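Planning a two-arm purchase: gallery

Print | E-mail

Zaltow is budgeting two-arm units for household work under the Emulis project, with orders to be placed in June. Arms and grippers are quoted as one line. Spare gripper fingers, cables and site preparation are separate lines and are often left out of the first estimate. Allow 20 percent of the hardware price for them.

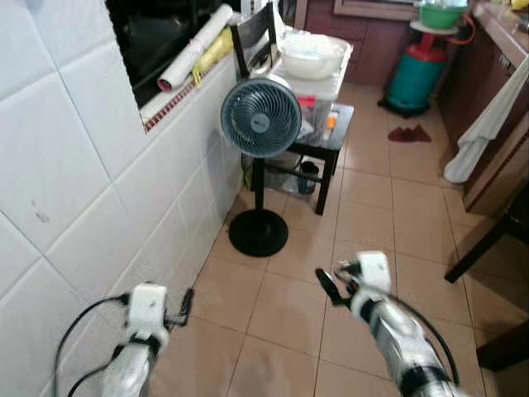 2 min read

Two arms with black-fingered grippers over a tiled kitchen floor. External cable loops on both arms add to the working width, so measure clearance with the cables fitted. The fan, the stool with its storage box and basin, and the gas cylinder on its wheeled stand all take floor space in a narrow room. Record such items in the site survey before choosing a base.

Glossy wall tile and glossy casings should be included in camera acceptance tests. Hanging towels and thin bags need their own grip trials. Bedton quotes 40 hours of on-site setup per unit; Pētersons quotes by the day.

Comments (2)

tilefloor: Does the 20 percent cover replacement cables? We budgeted for fingers only and had to file a second purchase order.

mk_ops: Please add a line for gripper pads. We order them in packs of 100 and the shipping costs more than the pads.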